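What Ends Up on the Counter: Clutter in a Shared Kitchen
Project report by Zinash Mersha
Group members: Si-woo Woo, Eun-seong Hwang
March 27, 2022
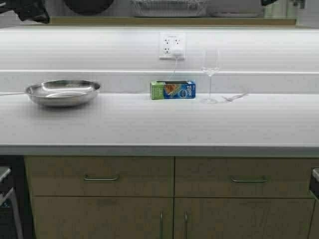

Figure 1. The kitchen counter, with a steel bowl, a Ziploc box and a wine glass.

So, our topic! We wanted to find out why stuff stays out on a kitchen counter when there are perfectly good cabinets right under it. Si-woo wanted to do refrigerators (he still brings it up), but the counter won because all three of us argue about it at home.

We used the kitchen in apartment 607, where Eun-seong lives with two roommates. The plan was simple. Each evening one of us wrote down what was on the counter, and the next morning we asked the roommates why it was there. We kept the notes in a shared notebook we called Karna, after a character in a story Eun-seong was reading. Our limit for the write-up was 2000 words and I'm way under, sorry.

Figure 1 is a pretty good picture of what we mean by "light clutter." The Ziploc box is lying on its side close to the wall, under the outlet, and that's the kind of item I got most interested in. A box of bags has a home in almost every kitchen, usually a drawer, but people reach for it so often that putting it away feels like extra work. One roommate told me she'd never thought of it as clutter at all. To her it was more like the paper towels.

The wine glass is a different story. Everyone we asked said stemmed glasses stay out longer than regular ones, and the reason was always the same: they're scared of breaking them! Nobody wanted to squeeze one onto a crowded shelf in a hurry. Bowls stay out too, but mostly for size. A wide, shallow bowl like the steel one takes up a whole shelf unless you stack things in it, and then you have to unstack them to cook.

We didn't plan to write about cords, but they kept showing up in the notebook. There's a white cable plugged in at the outlet and a thin cord over on the left side, and on a white counter it's easy to skip right past them when you're making a list. I missed the one on the left two evenings in a row and Si-woo had to add it.

For our trial fix we cleared one drawer next to the stove for bags and foil, and gave the stemmed glasses their own shelf. The drawer caught on right away. The shelf didn't, maybe since it's too high for one of the roommates. If we did this again I'd measure reach first, and I'd start in December when people are home more and cooking bigger meals.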